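Chapter 8
Packing and Arranging Goods

Most goods leave a shop or warehouse in a box, and most boxes travel with other boxes. How they stand next to each other decides how much room they take up and how well they survive the journey. In this chapter you will learn how to prepare a packing table, how to place cartons side by side, and how to record what has been packed.

The packing room at Pendbridge is used in several of the exercises. It handles small orders for shops in Jiltitz and Unerska, and in November it sends out 264 parcels a day. Staff there work standing up, at tables they can reach across without leaning.

A table is often marked out before work begins. Tape is the usual choice, as it can be peeled off and moved when the size of the order changes. A line near the perimeter shows how far goods may go, and smaller rectangles inside it mark places for single items. Tall cartons need more care than flat ones. Two of them set upright and touching take up less space than two set apart, and each gives the other some support. 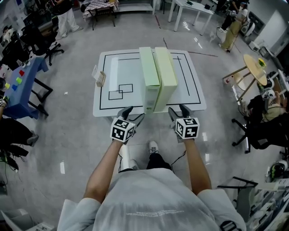
8.1 Choosing where to start

Begin with the largest item in the order. Put it down first, square to the marked lines, and bring the next item up against its longest side. Leave no gap between them. If the two differ in height, the taller one goes at the back.

Key words for this section: carton, perimeter, upright, load. Definitions are given on page 264.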